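PC Hardware for Beginners, Unit 4: Choosing and fitting a graphics card
Tutor: Lucie Sutherland
Lurnlow Adult Learning, Room 11

Bring last unit's sheet on power supplies, as you will need the connector table.

4.1 What the card does

The graphics card turns data from the processor into the signal sent to the monitor. Many processors have graphics built in, and for letters, email and video that is enough. A separate card matters for games, 3D drawing and some video editing.

Terms you should know:

GPU: the main chip on the card.
VRAM: memory on the card itself. It can't be added to later.
PCI Express slot: the long slot on the motherboard. Use the one nearest the processor unless the board's manual says otherwise.
TDP: a guide, in watts, to how much heat the cooler has to deal with.

4.2 Checks before buying

Length. Measure from the rear slot covers to the first thing in the way, usually the drive cage or a front fan. In the Haston practice cases, leave a gap of 40 mm between the end of the card and the front fan.

Thickness. Many cards cover two slots and some cover three. Look at what is fitted below.

Power. Add up the parts using the table from Unit 3. Count the spare PCIe power leads as well. A supply can have the watts and still lack the plug.

Monitor. A costly card is wasted on an old low-resolution screen. Check which sockets the monitor has.

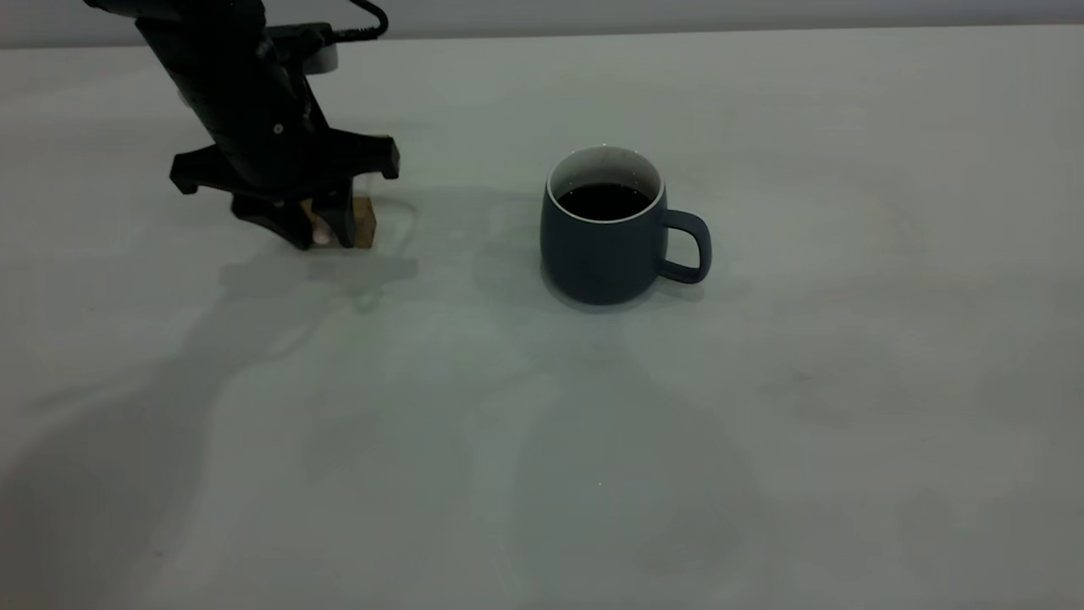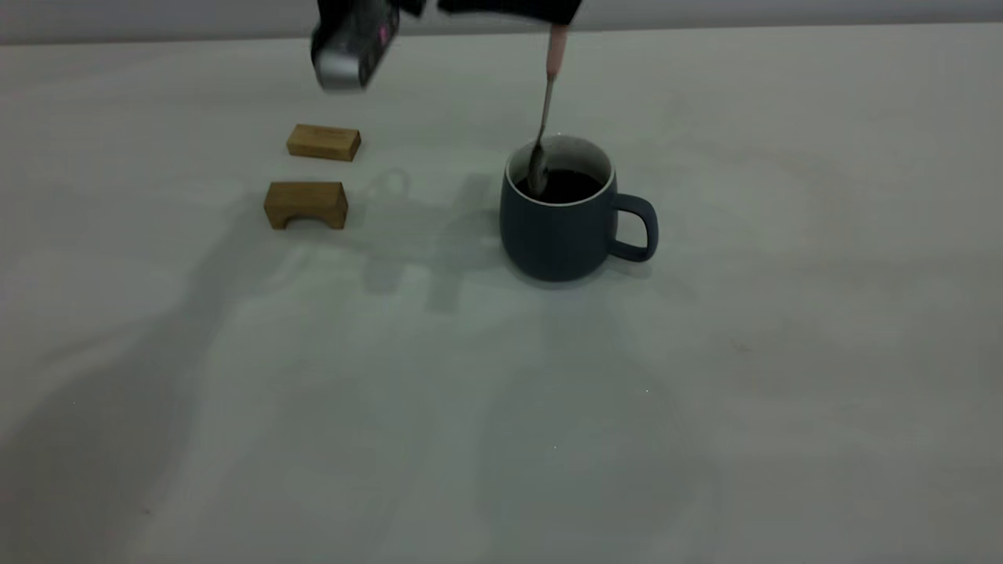
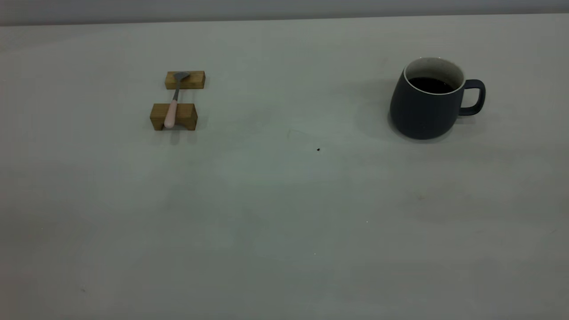
Tabletop views: a small wooden block (first), a dark mug with a spoon in it (second), mug and spoon rest (third).

4.3 Fitting the card

1. Shut down, switch off at the wall and hold the power button for a few seconds.
2. Lay the case on its side and touch bare metal on the frame.
3. Remove the slot covers you need. Keep the screws.
4. Open the catch at the end of the slot.
5. Hold the card by its edges, line it up and press down evenly until the catch closes.
6. Screw the bracket to the case.
7. Plug in the power leads. Two separate leads are better than one split lead on larger cards.
8. Connect the monitor to the card. The sockets on the motherboard are for the built-in graphics.

If there is no picture, check step 8 first, then step 7.

4.4 Drivers

Download the driver from the chip maker's site. The disc in the box will be out of date. After installing, restart and set the resolution and refresh rate by hand, as Windows sometimes picks 60 Hz on a faster screen.

4.5 Exercise

Elango Varma will hand out the parts lists. In pairs, work out whether the Kulkarni build can take the longer of the two cards on page 28, and what else would have to change. Write down your measurements and the total wattage.

Reading for next time: the chapter on cooling in the Kavilard workbook, up to the section on case fans. Completed sheets go to Vitória Simões by the end of January.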